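# Why Rubber Grips

Press your thumb on a window and try to slide it. It drags. Now put on a sock and slide your foot across a smooth floor. It goes easily. The difference is friction, the force that pushes back when two surfaces rub together.

Everything has some friction. Even glass that looks perfectly smooth has tiny bumps, too small to see. When two surfaces touch, the bumps press together and the surfaces cling a little. The harder you push, the more they cling.

Rubber has a lot of friction because it is soft. It squashes into the bumps on whatever it touches, so more of the rubber is in contact. A hard plastic ruler can't do that.

Texture matters too. Look at the bottom of your sneakers. The lines and dots leave gaps where water can go. If the water had no place to go, it would stay under your shoe like a thin, slippery sheet. Car tires have grooves for the same reason.

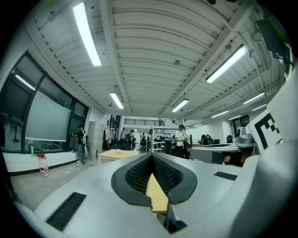
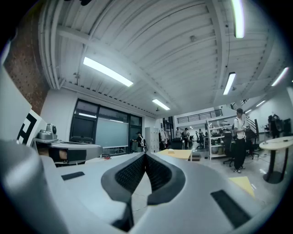
Your own fingertips have ridges. They help you feel rough and smooth things, and they give sweat a place to drain when you hold something tightly. Geckos have a different way of holding on. Their toes are covered with very tiny hairs that stick to walls without any glue.

## Try it: the ramp test

Nayara Guerra's class at Biradmont School did this test in May. You need a flat board, a wooden block, a wide rubber band, and a protractor.

1. Set the block at one end of the board.
2. Lift that end slowly until the block slides. Write down the angle.
3. Wrap the rubber band around the block so the rubber touches the board.
4. Lift the board again and write down the new angle.

With the rubber band, one group's block stayed put until the board reached 45 degrees. Do each test 2 times and compare your numbers. Then try a damp board. Wipe it dry when you finish, or the wood may warp.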